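Kitchen roll

Kitchen roll (also paper towel, kitchen paper, kitchen towel) is a length of absorbent paper wound on a cardboard tube and used for wiping up, drying and covering. Sold in most food shops. Thrown away after use, which is the main difference from the tea towel. Not the same as toilet paper, which is made to fall apart in water.

Make-up

Usually two or three layers, called plies, pressed together. The pressed pattern holds the plies apart a little, and the gaps take up the water. A resin is added so the sheet keeps its strength when wet. Sheets are marked off by rows of small holes. Tube width varies, so not every roll fits every holder.

Names

British shops mostly say kitchen roll, and sometimes kitchen towel on the pack. Paper towel is American, but understood everywhere. In the village of Rirkidlow older people say "blotter", according to Davina Shearer's word list, though she gives only 3 speakers for it.

Keeping and placing

On a wall bar, on an upright holder, under a cupboard, or stood straight on the table with no holder at all. The last is common in small kitchens and rented rooms. Cheap, nothing to screw in. Drawbacks: the roll tips when pulled with one hand, and the end sheet works loose and trails on whatever is spilt there. Tucking the loose end under the roll helps for a while. A full roll stands better than a thin one.
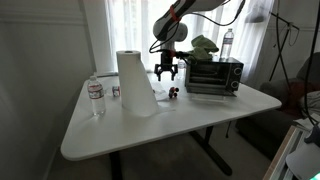 Upright holders get round the tipping with a heavy base. The Skandside pattern, a plain post on a round foot, is the one most often copied; later ones have a sprung arm that presses on the roll so that a sheet can be torn off one-handed. Nimthorpe sold a wall version with a lid for about 9 years. The lid was ment to keep off grease. Dropped in the end, few buyers.

Uses

Spills, window glass, drying salad leaves, lining a tray under fried food, patting fish or meat dry before the pan. Also as a napkin. A damp sheet over a bowl in the microwave stops splashing. Printed rolls are best kept away from hot food.

Not flushed. The wet-strength resin that makes it useful at the table blocks drains.

Waste

Used sheets are not normally taken with paper recycling, the fibres being short and the paper dirty. Food-soiled sheets can go on a compost heap, but not ones with cleaning spray or a lot of fat on them. The tube recyles with card.

Nabila Ragab's household survey, done in July, found cloths and kitchen roll side by side in most homes, with the cloth used for big spills and the roll for anything greasy.

See also: tea towel, dishcloth, napkin, blotting paper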